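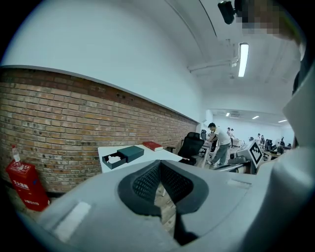

Is the Wurnum hand-held gripper a sensible buy for a student robotics club?

For a club with a bit of patience and one person who likes fiddling with settings, it's a good buy, and I'd get it again. A brand-new club with no computer to spare should start with something simpler.

Right, the longer version. I help run an after-hours student project with Geeta Pandey (she does the teaching, I do the cables and the nagging) and we've had the Wurnum for one full term now. There are 11 students in the group, mostly second years, and their project is to teach a small arm to tidy a desk. Put the lid on the box, pick up the book, move the bottle, that kind of thing. You hold the gripper, do the job yourself while the camera records, and later the students train the arm on what you did. Our target was 1,000 recordings before the end of May, and we got there with a few evenings left over, so I feel I've earned an opinion!

I'll start with the hardware. The body is a big light grey housing with the fingers coming up off it, and it's chunkier than I expected from the shop page. Wahyudi Sopacua, who has the smallest hands in the group, found it a stretch for the first fortnight and then stopped mentioning it. It's not heavy, but hold it out in front of you for half an hour and you'll know about it the next morning. We swap over every 8 minutes now and keep a kitchen timer on the desk. I wish we'd started that in the first week, as the recordings from people with tired arms were awful – lots of wobble, lots of dropped lids.

The pads are my favourite bit. They're dark grey rubber with a V shape set into them, and the inner faces have a fine mesh pattern. I assumed the V was there for looks. Then we tried bottles. A flat pair of pads (we had some on our old Jikden kit) will squeeze a round bottle straight out sideways like a bar of soap, and these just hold it. They're good on book covers too. Where they struggle is tissue paper and anything thin lying flat on a table. Gaurav Kaushik spent a whole session trying to lift one sheet of tissue out of a gift box and got it perhaps one time in five, and he was swearing under his breath by the end. Wurnum sell a pointed pad for thin things, but it wasn't in our box and I haven't tried it.

Do clean the pads. Ours pick up fluff like mad and the mesh hangs on to it. An old toothbrush and warm water does the job, and then leave them overnight. Don't use the alcohol wipes, we ruined a finish on the Jikden that way and I wasn't going to find out twice.

Setting up was the part I'd take marks off for. The instructions come as a single folded sheet with a drawing of the camera bracket that is (I'm fairly sure) back to front. Güven Tokgöz put it on the way the drawing said, we did an entire evening of recordings, and every one of them was upside down. You can flip them in the software afterwards, but the menu for it is hidden under Export, of all places. Once the bracket's right it does stay put. I've only had to tighten it twice all term.

The software itself is fine. It's plain, it's a bit ugly, and it saves as you go, so when the laptop died halfway through a session we only lost the take we were on. You need the square printed markers somewhere the camera can find them before you start, and they have to be flat. Ours were stuck on with whatever tape was lying about and one had a bubble in it, and we couldn't work out for ages why everything in that corner of the room was coming out skewed. Reprint them on thick card and you'll save yourself a headache. The other thing that upset it was lighting. We work under ceiling tubes and the automatic exposure goes hunting if you tip the gripper up towards them, so fix the exposure by hand at the start of the session and write down what you set it to.

Now, how did the students get on with it? Really well, and that surprised me a bit. With the old kit, two people would be driving and everyone else would be on their phones. With this one there's always a job going: somebody's holding the gripper, somebody's putting things back where they started, somebody's checking the takes on a monitor and shouting when one needs doing again. Geeta had them write their own rules for what makes a good take and pin them up by the desks, and the arguing over those rules was probably the best teaching of the term. (Does it count if you nudge the box first? They settled on no. Gaurav is still cross.)

The arm, you'll want to know. After training it put the lid on the box on most tries when the box was where we usually have it. Shift the box to the far side of the table and it got a good deal worse, so half of our later sessions were just doing the same job in different spots. I don't blame the gripper for that. If I were starting over I'd have the group move everything round from the very first day.

On price, the gripper isn't cheap, and there are extras. A spare set of pads is £40, and I'd order one with the kit because we waited ages for ours to turn up. We bought from Hinojosa, who were slow but answered the phone, and Lutz Hollmann on their support side talked me through the bracket business without making me feel like an idiot. The case is sold separately too, and it's overpriced. Ours lives in a plastic crate with a towel in it.

I did look hard at the Imell before we bought. It's lighter and the handle's nicer, no question. But the pads are glued on and the whole finger has to be replaced when they wear, and with this many students handling the thing I couldn't see that lasting. If you've got one or two careful people using it, I'd at least have a go with the Imell before deciding.

Things I'd still like: a proper strap, a longer cable (ours is forever catching on the chairs), a decent set of instructions, and a record button that you can feel through your sleeve. We've stuck a blob of putty on ours for now.

Four stars from me, five from Wahyudi, three from Gaurav on account of the tissue paper. We've booked the room again for next term and the plan is cups and spoons, so I'll add a note about how the pads wear once we've done a few weeks of that.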